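The little bin under the counter

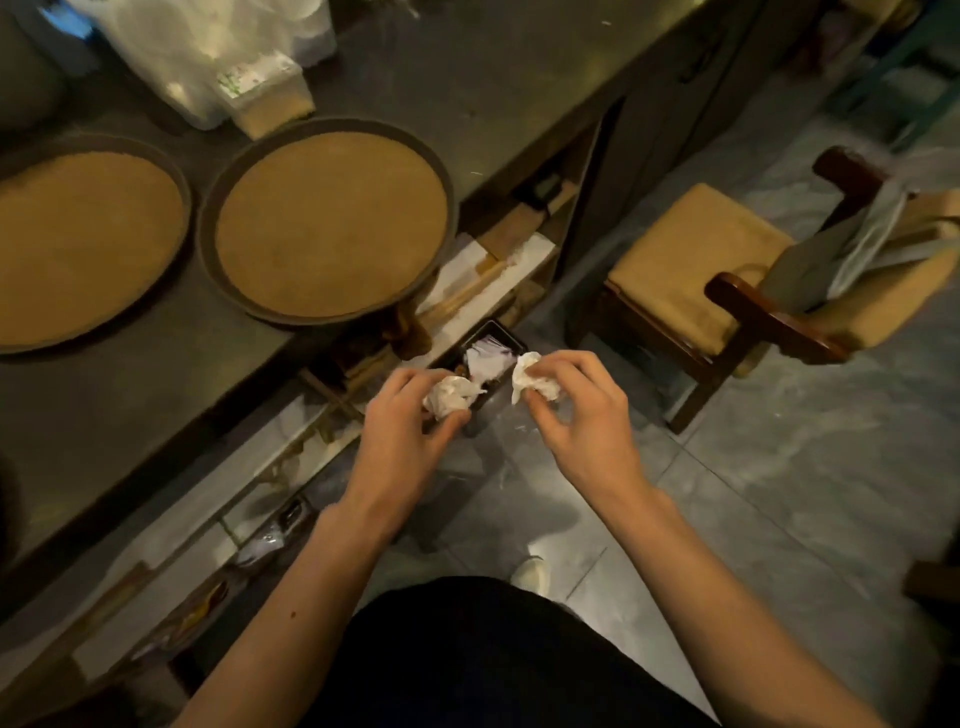

Pallavi Chauhan wrote in after the June issue to ask whether I was ever going to say anything about trash. She'd read my pages on drawers, on spices, on what to do with a garage full of jars, and her kitchen still looked messy by lunchtime every single day. "It's the tissues," she wrote. "Tissues and paper towels and the backing off stickers. They never make it to the can, they just sort of settle on things."

Well, Pallavi, I laughed out loud, and then I went and looked at my own counter, and there they were (two by the kettle, one stuffed in a mug, and a paper towel I'd been wiping with and then walked away from). So this month it's trash, and mostly it's the small paper kind.

My big kitchen can is by the back door, nine steps from where I do everything. I know because I paced it off after reading that letter. Nine steps doesn't sound like much, but with flour on your hands and something on the stove you're not going to walk it for one tissue. You'll put the tissue down and mean to get to it later. And then a second one goes next to it, because now there's a place for them!

What fixed it for me was a small bin tucked under the edge of the counter, right where I stand. A narrow one, black, nothing fancy. You drop things straight down and go back to what you were doing. I resisted this for years because I thought two bins in one kitchen was silly, and my sister-in-law still thinks so, but she has a dishwasher and a pantry and can keep her opinions.

A few things I've worked out by living with it.

Paper only. I was strict about this from the start and I'm glad. The minute a tea bag or an onion skin goes in there, you've got a smelly little bin at knee height and you'll hate it. Scraps go to the compost pail, wet stuff goes to the big can.

Skip the lid. I tried one with a swing top that I picked up at Giltis, and I touched that flap so many times with sticky fingers that I was washing the bin more than the dishes. It lives in the garage now and holds garden twine.

Empty it before it looks full. Tissues and crumpled paper puff up, so the top fills long before there's any real weight in there, and then the next one rolls off onto the floor. I push mine down once, and when it springs back up I take it out. For me that's every 3 days, or every 2 if anybody in the house has a cold.

Keep the rest of the shelf a little bit under control too. If you have open shelving below the counter, you know how it goes - packaging you might reuse, papers you meant to read, the bundle of sticks you bought for something. I don't mind things living down there, I really don't, but the stuff next to the bin should be stuff you'd be sorry to lose. Otherwise you start to think of that whole end as the trash end, and good things get tossed. (I lost a gift card that way. It had nearly $23 left on it.)

And for big flat things like woven trays, I'd still keep them up top, on the counter or on a hook. They catch crumbs if you store them low, and they're a pain to brush out.

Dorian Royer, who swapped notes with me on this, keeps a paper bag folded over the edge of a drawer and says it does the same job. I tried it for a week and kept shutting the drawer on it, but if you're tidier than I am it might suit you, and you can recycle the bag if it's clean.

Next month I'm finally doing plastic bags, the ones we all save inside other bags. Send me your worst. Li-hua Tu has already promised me a closet.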